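Results and what we'd do next

We loved this part! Sorting by color won easily over sorting by shape – 17 of our classmates picked it first, and only 5 went for shape. Olga Benítez thinks the bright color pulls the eye before the corners do, and I agree with her. For our second round in January we want to use more shapes in each color and let people make up their own rule. I can't wait to see what they come up with – my guess is little houses.

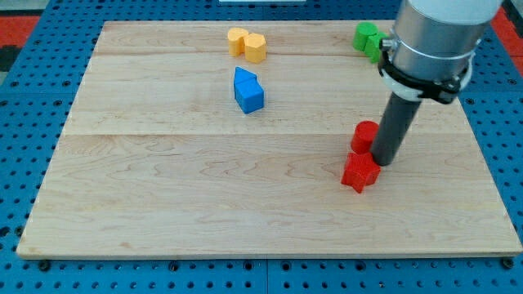 Figure 5. Blocks paired by color on the wooden board.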